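Does a city weather proclamation have any legal effect?

Posted by Tridwood Resident in Local Government and Weather

The city of Pillville intends to proclaim a day in September in memory of the windstorm that crossed the valley. I have been asked to submit remarks in support. Does such a proclamation bind the city in later years, and must the wind readings be certified beforehand? The reading most often cited is from the Tang station, which stands at an elevation of 2,000 feet.

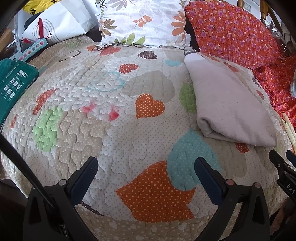 2 replies

Lalit Kashyap
A proclamation is ceremonial. It is signed by the mayor, creates no paid holiday and does not bind a later council. If the city wishes the day to be observed every year, the council should adopt a resolution, and the text should state that the observance is annual. In Flornura the resolution ran to 493 words and was adopted at the second reading.

Certification of the readings is not required. The text should nevertheless name the station and give the hour of each observation – a speed without a time is difficult to check against the record.

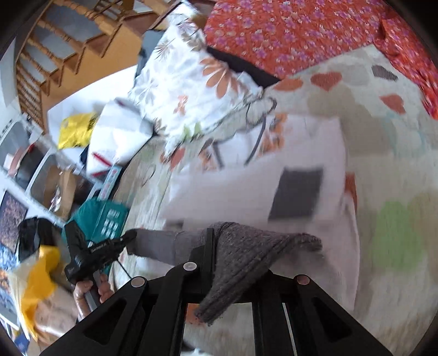 Requests are normally filed with the city clerk at least 10 days before the meeting. Please confirm the period with your own clerk, as it varies. Remarks from the public may be limited to six minutes.

valleyrecords
Agree with the above. Our town did one for a snowstorm and it was read out once. Ask for a signed copy.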